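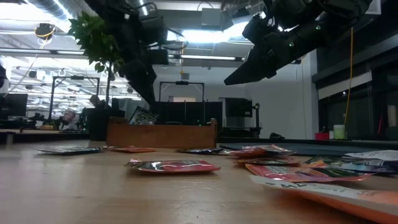 Brona W2 Wedge Finger Set

Sold by Calloway as a pair of long tapered fingers for a two-finger gripper. Part no. 1270. Price $236 the pair, screws not included.

What Plarnine claims
The maker says the W2 will lift "any flexible pack from any flat surface." We stock it and we don't believe that sentence. Foil packets lying flat on bare wood are about the worst thing you can ask of a rigid finger, so that is what we use when we compare it with the Gremance pad fingers.
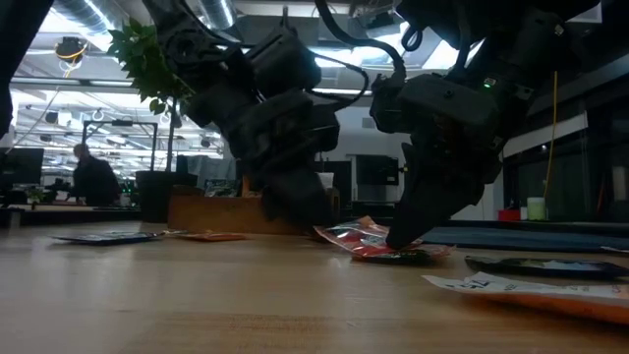 A bag with some air in it gives the tip something to push against. A flat packet gives it very little, and the wedge has to get under an edge before the other finger can do any good. Overlapping packets are harder again, and we would want to see your own packs tried before you order for a whole line.

Fit and setup
Each finger weighs 72 grams. Recheck your payload setting after the swap — the stock value will be wrong. Keep the approach speed low until you have found your table height. The long taper makes it easy to misjudge where the point is, and a fixed camera above or beside the table may lose the tip behind the arm housing.

Who should skip it
If your packs all stand upright in a tray, buy the Gremance pads and save the money. If you already run suction and it works, we see no case for changing.

Returns
Unmarked sets only, within 2 weeks. Scratched tips count as marked.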